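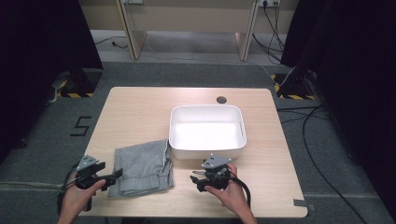 About us

Hello! I'm Agnes Lunde, and I run Brulla, a small firm that makes lime plaster and clay render for old houses (and a fair few new ones). There are five of us, plus a very old mixer called Zullau that came with the building.

I started out as a plasterer, mostly on farmhouses up the valley at Løken, and got fed up with waiting weeks for decent lime putty. So I bought a pit and slaked my own -- badly, the first winter. The second batch went on the walls at Jondadden, all 1120 square metres of them, and I still drive past to look at it!

These days we sell three mixes: a base coat, a top coat and a fine finish you can tint yourself. Everything goes out in tubs or, for bigger jobs, in 1000 kg bags on a pallet. We're happy to post samples too.

Not sure what your walls are made of? Ring before you order, or send us a bit of the old plaster in an envelope. Mornings are best -- after lunch we're usually covered in the stuff. We're closed for most of August.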